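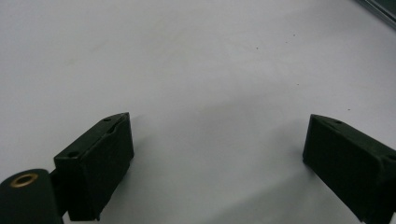 Two of us, one questionnaire each

My sister and I got our packets from the Symonenko sleep study in August, and I have been talking about it ever since, so it's going on the blog. We're twins (fraternal, and yes, people still ask if we're identical even though she has five inches on me). Our mom signed us up for research when we were in grade school, and I love that we still get asked back!

This one looks at how sleep habits drift apart once twins stop sharing a house. There are 2,320 people enrolled. You fill in a diary every morning for 9 weeks, you wear a wristband at night, and you mail in 2 saliva samples in little tubes that are much harder to fill than you would think. I did mine before coffee, standing at the sink and thinking about lemons.

The diary is my favorite part. It asks when you turned off the light, how many times you woke up, and whether you remember a dream.

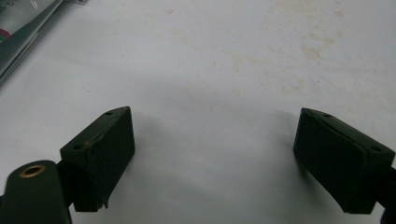 It also asks what you ate after 8 p.m., and my answers to that one are pretty embarrassing. Yaryna sent me hers to compare (after we'd both turned them in, we're not cheaters) and she is asleep by 9:30 most nights. When we shared a room in Grikholm she was the one reading under the blanket until midnight and I was out cold. We swapped! I have no idea when that happened.

Lev Demchenko runs the phone line for participants, and he was so patient with me when my wristband wouldn't sync. He told me that up to 200 pairs will get invited for an overnight stay at the lab in Stetus. I said yes before he finished the sentence. They put sensors on your scalp and you get your own room, and breakfast is included.

If you're a twin and you've been on the fence about joining a registry, please go look at what's out there. Most of it is forms. Some of it you can do in pajamas. And every so often a newsletter shows up with a chart in it, and one of those tiny dots is you and one is your sister. 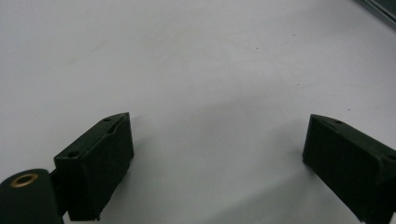
White tabletop, dark green gripper fingers open.

I'll post again after Stetus, if they pick us. Yaryna says she's bringing her own pillow.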